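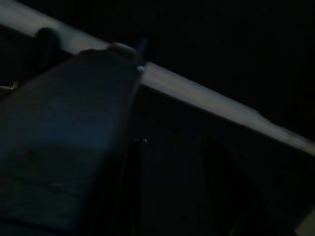
Tips for teaching a robot arm at your own workbench

I have been showing our arm its jobs for a good while now, sometimes by taking hold of it and guiding it through, and sometimes from the chair by remote with the hand controller. People who come by on Saturday mornings tend to ask the same things, so I finally sat down with a pot of coffee and wrote out what I tell them. Take what suits your shop and leave the rest!

Turn the lights on first. I know how that sounds, but you can stand at a bench in the late afternoon and see perfectly well while the wrist camera is getting a picture that's nearly all black and dark blue. Your eyes adjust and you carry on happily for an hour. So look at the wrist view on the screen before every session, and if you would have trouble doing the job from that picture alone, the arm probably will too. A plain clamp lamp with a piece of baking parchment hung well clear of a cool LED bulb gives a nice soft light.

Wipe the lens. A dry microfiber cloth, the sort you'd use on eyeglasses, and no window cleaner. Ours picks up a film of sanding dust and a dusty lens makes everything look soft.

Do the job with your own hand before you teach it. Put the part where it will sit, pick it up, set it down, and pay attention to where you slow down. Those are the places to slow the arm down as well. Urszula Wasilewska showed me this when I was having a miserable time with drawer runners, and I still do it with anything long and straight, where the fingers want to come in square and I always seem to come in crooked.

When guiding by hand, hold the arm behind the wrist. If you grab the fingers you'll twist them a little without meaning to, and your own knuckles end up in the recording. Stand to the side so your shadow falls on the floor.

When driving by remote, rest your elbows. I use an old sofa cushion across the arms of the chair. Botond Kelemen swears by standing up, and his demonstrations are smoother than mine, so maybe try both — but do stop for a stretch before your shoulders start complaining.

Touch gently and wait. Once a fingertip meets the work, count two slow beats before you squeeze or push. It feels silly the first few times. It does give you a clear moment in the recording to find later, and it saves a good many scuffed edges.

Throw out the bad ones the same day. If you fumbled, delete it while you remember which it was. I once let a folder grow to 1,265 recordings, thinking more had to be better, and spent most of a rainy July going back through them. I kept 1,000 and should probably have kept fewer.

Move things a little between tries. Shift the part a finger's width, turn it slightly, start the arm from a different spot. Keep the emergency stop within reach while you do this, and stop the arm fully before you put your hands in.

Last of all, keep a pencil and a notebook by the controller. Mine says things like "lamp moved to left" and "new finger pads," and I look at it more often than I look at the manual.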